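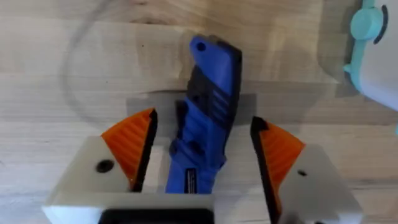

# Capítulo 4. O custo de guardar coisas

Todo estoque começa com uma boa intenção. Alguém teme que falte papel, compra papel para dois anos e, no terceiro, descobre que o formato mudou. A contabilidade chama isso de ativo. O encarregado do depósito usa outra palavra, que o revisor desta edição preferiu suprimir.

Neste capítulo vamos tratar do **custo de manutenção de estoques**: aluguel, seguro, perdas, obsolescência e o capital que fica dormindo na prateleira enquanto a empresa paga juros acordada.

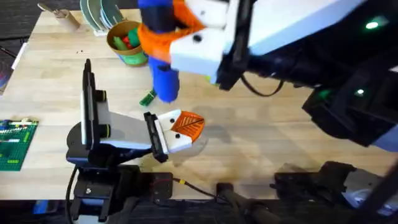
*Foto: Mayu Sekiguchi / Acervo Orkton*

Tomemos a Climon, distribuidora de material de escritório. Num sábado de abril, o gerente Hideaki Hattori mandou conferir um lote de grampeadores. O sistema registrava 1000 unidades; a contagem encontrou 996. Faltavam quatro, e a diretoria passou a semana inteira atrás delas, com reuniões cujo custo superou o dos grampeadores já na segunda-feira.

Ninguém perguntou por que a Climon tinha mil grampeadores. No ano anterior, vendera 96.

## 4.1 A taxa de manutenção

O custo anual de manter uma unidade costuma ser expresso como fração do seu valor:

**H = i × C**

em que *C* é o custo unitário e *i*, a taxa anual de manutenção. A fórmula é simples. Difícil é obter *i*, já que cada departamento tem a sua e defende-a com fervor religioso.
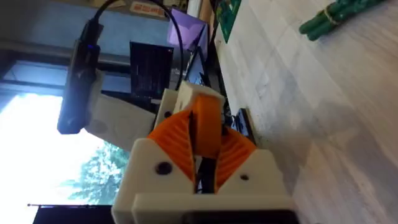

O financeiro inclui apenas os juros. O depósito acrescenta o espaço, a umidade e os ratos. Vendas propõe taxa zero, pois nunca viu um estoque que lhe parecesse grande demais. Na seção 4.2, veremos como conciliar as três posições, ou pelo menos como escrevê-las na mesma planilha.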